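今天又是围着那只夹爪转的一天。供应商发来的保养说明第一句就写“日常免维护”。行，那我周六早上八点蹲在台子边上拧螺丝，算我的业余爱好。

前情：我们这台小臂做的事很单调，夹块，抬起来，放到另一边，再夹下一块。夹爪是从 Colville 那批货里拆出来的平行连杆款，控制程序是 Herel 写的，计数器也是他们的。月初我接手的时候，计数器显示抓取3,724次，成功3,612次。听着挺漂亮对吧。

我问 Herel 那边“成功”怎么算的，回复是：手指闭合以后电流到了阈值，就算成功。也就是说夹住了算成功，夹歪了算成功，夹住了半路掉下去，还是算成功。这个3,612我现在看都不想看。

所以这周没碰程序，先看机械。顺序是我自己排的，说明书里没有：先断电，用手推连杆，感觉虚位；再看铆钉；再看指垫；最后才上电夹块。很多人喜欢反着来，上来先调夹持力，夹不稳就加，加到电机发烫，然后写报告说电机选小了。

推连杆的时候左边明显比右边松。不多，指尖上能晃一点点，但两根手指要是不同时到位，块就会被先到的那根推着走。Kuvthorpe 论坛上有人说这叫“自适应”，我觉得这叫旷量。

换了左边两处垫片，重新对中，上电，夹泡棉试块。试块选软的有个好处，夹力大了一眼就能看出来，边会往里凹。硬块什么都看不出来，你只会觉得一切正常。

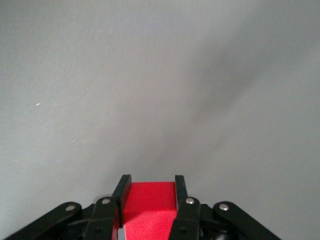
腕部视角，红色试块夹在两指之间。左指顶端略微外倾，灰底上那几个小白点像是灰尘。

就是这个外倾让我不放心。对中之后再夹，左指还是往外撇。同事 Kwabena Sowah 看了一眼说是镜头畸变，离得近都这样。有可能。可右边同样离得近，怎么没听他说右边畸变？我准备拿角尺量，量完再吵。

顺便说指垫。Mahmoudi 那家卖的替换垫宣传“寿命翻倍”，我问翻的是谁的倍，对方发来一张没有坐标轴的曲线图。先不买。旧垫用无纺布蘸酒精擦，擦完晾透再装回去。上一任直接拿抹布干擦，擦得垫面发亮，摩擦力全没了，然后把夹持力调高了4格。我现在一格一格往回降，每降一格夹30次，块有没有转、有没有滑，全靠人眼看，记在本子上。土是土，至少我知道“成功”两个字是什么意思。

目前降了两格，没掉过。别急着恭喜我，机器刚擦干净的时候都很听话，下周三再看。

有人问为什么不直接上力传感器。因为上了以后就要校准力传感器，校准要夹具，夹具要有人保养，保养说明第一句大概还是“日常免维护”。等我把连杆的虚位弄明白了，再考虑花这个钱。

还有人问铆钉要不要换成螺栓。拆装是方便了，可螺栓会自己松，得上螺纹胶，胶上多了关节发涩，上少了等于没上。我现在的做法是在铆钉旁边拿记号笔点一下日期，哪一处动过一清二楚。外观党别来骂。

台面也擦一遍吧。灰尘掉到指垫上，又是一笔糊涂账，最后还得记在“抓取策略”头上。

角尺借到了，左指的数明天发。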